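Wornside Repair and Reuse Room
Progress report to the Godiver Fund, August

Dear friends at Godiver,

It is a pleasure to write to you again, and I am glad to say there is a good deal to tell. When we sent in our first report the room at Wornside had a leaking window, a borrowed kettle and one long shelf of things waiting to be sorted. The window has been fixed, the kettle is now our own, and the shelf - well, the shelf is still full, but at least what sits on it changes from week to week.

Money first, as I know you will want it. The second part of the grant came to $2,717 and we have spent $2,000 of it. Most went on the storage wall, which we bought from Gradeo after looking at three other makers and going back and forth more than I care to admit. It has deep drawers at the bottom for power supplies and shallow ones higher up for leads and adapters, and the labels slide out, so we can change our minds without peeling anything off. The rest paid for better lighting over the benches and a decent set of cable testers. The remaining $717 is set aside for the second bench, which I will come to in a moment.

Since the spring we have sent 181 bundles of sorted and tested cables back out to families, to two after-school clubs and to the Zacharias reading room, where they had been sharing a single charger among a whole row of donated tablets. They wrote us a very kind note about it, and it is pinned up by the door.

Sunday afternoons are still our busiest time. People bring in a shopping bag of leads that has lived in a closet for years, and they often stay to help untangle it, which is slow, pleasant work and good for conversation. We had planned on 6 sorting afternoons in this period and held every one of them, even the one in the heat wave.

Not everything has gone to plan. The second bench is late, as the first top we were offered had a bad split in it and we sent it back. Until the new one is in place, sorting and testing have to share the same surface, and we lose time clearing one job away to make space for the other. We also underestimated how many thin black cables would come our way. They all look alike once they are in a heap, and our color tags run out faster than anything else we buy.
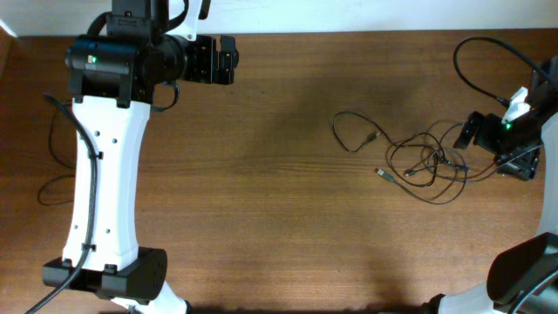 Thin black cables on the wooden tabletop at Wornside.

For the coming months we hope to get the second bench in, order a much bigger box of tags, and try one weekday evening for people who work weekends. We would also like to write up our sorting method on a single page so that other rooms can borrow it. If any of you are passing, please do come by for a cup of tea and see the drawers for yourselves.

With warm thanks,
The Wornside room coordinator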